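Gadberg hand-guiding kit, two months in

We bought the Gadberg kit in June to teach our arm to handle panels without writing a program for every size. The price was $2,449 for the wrist handle, the remote station and a license for 2 users. An extra handle is $1,025, and we have not bought one.

Setting up

Mounting the handle took Hường Kim most of a morning. The bolts are fine, but the cable guide in the box was too short for our arm and we ended up using our own. The software found the arm on the first try. The manual is clear up to the chapter on gripper settings, where it refers twice to a menu that has since been renamed.

Teaching by hand

You squeeze the handle, the arm goes slack, and you walk it through the move. Letting go saves a point. Slow moves come out well. Fast ones are smoothed too much, and corners get rounded off unless you stop at each one. Wellington Lacerda got a usable pick and place on his third attempt, and he had never taught a robot anything before.

The handle is heavy for its size. After an hour my forearm was sore. There is a setting called Assist, from 0 to 100, and we leave it at 80. Higher than that and the arm drifts when you hold it still.

Teaching by remote

The remote station is the better half of the kit. It has a small stick for position, a twist ring for rotation and a thumb wheel for the gripper. The wheel is precise. The twist ring is stiff, and Oanh Doãn swapped hers for the one from our old Stullo controller, which fits.

Lag is low on a wired connection. Over wireless I would not use it close to anything breakable. Depth is the hard part when you work from a camera view, and the overlay that is supposed to help with this is too faint under bright ceiling lights. Frosted glass is a good test of it, as you have to judge where the fingers are against the top edge while the panel hides most of what is behind it.

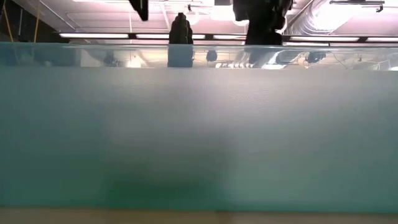 Support and updates

I wrote to support about the renamed menu and had an answer the next day, with a corrected page attached. The one update so far kept all our saved moves but reset Assist to its default, so write your number down first.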